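2026-03-30, bench notes, ivory and horn ID work

OK, so the second batch came in from the customs seizure at last, and I've spent most of the day just logging it. 29 pieces in the crate, all wrapped in the same brown paper, and the paperwork says "decorative resin." Some of it is resin! The two smallest bangles went under the long-wave lamp and gave that flat, dull look we always get from the cheap castings. The rest I'm a lot less sure of.

Senga MacBrayne brought the crate over herself and waited while I checked every seal against her sheet, and I was glad of it, as seal 723 was written down as 732 on the transfer form. We both initialed the correction and I scanned the page before anything got opened. (Iona, if you're reading this later, the scan is in the case folder under "transfer," not under "intake." I know, I know.)
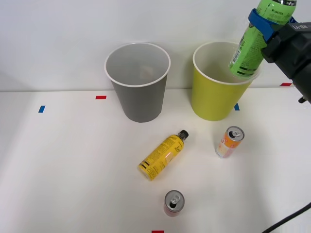 Anyway, after the seals I did weights, then the lamp, then the hand lens. The curved piece, item 14, has nice clear crossing lines on the cut end, and the angles look wide to me. That would push it toward elephant and away from mammoth, but I only got four good angles before the surface turned into saw marks. Four isn't enough to write down as anything except "looks like." I want at least ten, and I want Do-yoon to measure them again without seeing my numbers.

Item 9 is the odd one. It's sold-looking, polished all over, dark at one side and honey-colored at the other, and under the lens it has the little packed dots you get in horn when it's cut across. Could be rhino. Could be cow horn that somebody worked hard on and dyed. I took shavings from the inside of the base where it won't show in court photos, 104 mg total, and split them into two tubes. One is for us and one stays sealed in case the defense wants its own test.

The Flarneo extractor threw its lid error again at the start of the run. Opened it, closed it, same thing. Archie's trick of pressing the back left corner while it locks still works, so please don't anyone "fix" that until the service visit.
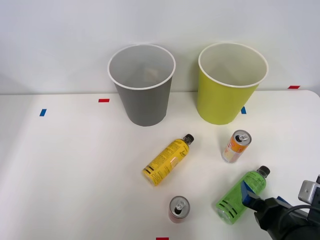

## Extraction, run 227

- Started with item 9, item 14, one known cow horn, one known rhino from the reference drawer, and a blank.
- Used the slow overnight soak. The fast one gave us almost nothing on the last horn case and I don't want to burn more sample.
- Beltero buffer, new bottle, opened today and labeled.
- Powder from item 14 was very fine and clingy. I changed gloves twice and wiped the hood down between items, so it took forever.
- Blank was handled last, same tips, same tubes, same everything.

If the blank comes up with any product at all I'm throwing the whole run out and starting again from the spare shavings. I had to explain a smudgy blank on the stand last July and once was plenty.

Clementina Barros called from the prosecutor's office in the middle of all this. She wants to know whether she can say "rhino" at the bail hearing. I told her no, she can say "suspected horn, testing under way," and she took it pretty well. She also asked if we can tell whether item 9 and the offcuts from the Carnegie storage unit came from the same animal. Maybe! If the DNA is decent we can try a profile on both, but the offcuts were stored in a damp bag and I haven't even opened them. I said I'd call her back once I've seen the overnight yield and gave her no date.

One more thing on the offcuts. The Stiso evidence bags they came in have a torn corner on the inner layer. The outer one is fine and the seal is whole. I photographed it, double-bagged the lot and put a note on the log, and I'd like Senga to look at it before we go any further.

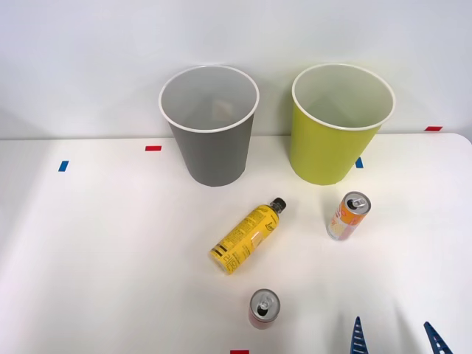 **STILL TO DO**

Do-yoon: blind angles on item 14, please, both cut ends. The magnifier stand is set up at the height I used and the scale is taped next to it. Use your own sheet and don't peek at mine.

Archie: could you check the freezer log for the reference rhino? I pulled it today and the last entry before mine has no initials. Probably yours, but it needs to be somebody's.

Iona: the intake photos need renaming to match the item numbers. Mine came off the card in a silly order. Items 3 and 4 look nearly identical, so go by the nick on the rim of 3.

Me: pull run 227 in the morning, read the blank first, then quantify. Order more small tubes, we're down to the last bag. Call Clementina.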